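From the Sewing Room

Well, friends, the Walgate linen drive has come and gone, and what a pile you brought us! When we put out the call back in February I was hoping for enough tablecloths to see us through the summer suppers, and instead we finished with 427 pieces, everything from dinner napkins to a banquet cloth so long that it took two of us to carry it up the stairs. Thank you, thank you, to every household on Nostalmont Road that emptied a closet for us.

We are now washing and sorting, and I could use a few more hands for the mending (if you can thread a needle you are more than qualified, and there is always coffee on). Most of what comes to us needs only a hem turned or a small hole closed. Candle wax is our great enemy this year. I have had good luck with brown paper and a warm iron, though my grandmother swore by the freezer and I am starting to come around to her way of thinking.

Cloths may be borrowed for family parties again beginning 18 June 2018. The fee is still $5 each, with a limit of 18 to a household, and please do bring them back unironed, as we would much prefer to press them ourselves. Reds and deep pinks go fast, so ask early if you have your heart set on one!

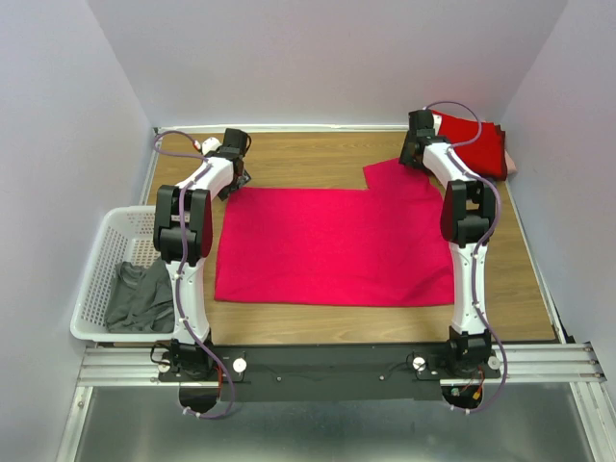
A magenta-red cloth spread on a wood-grain tabletop.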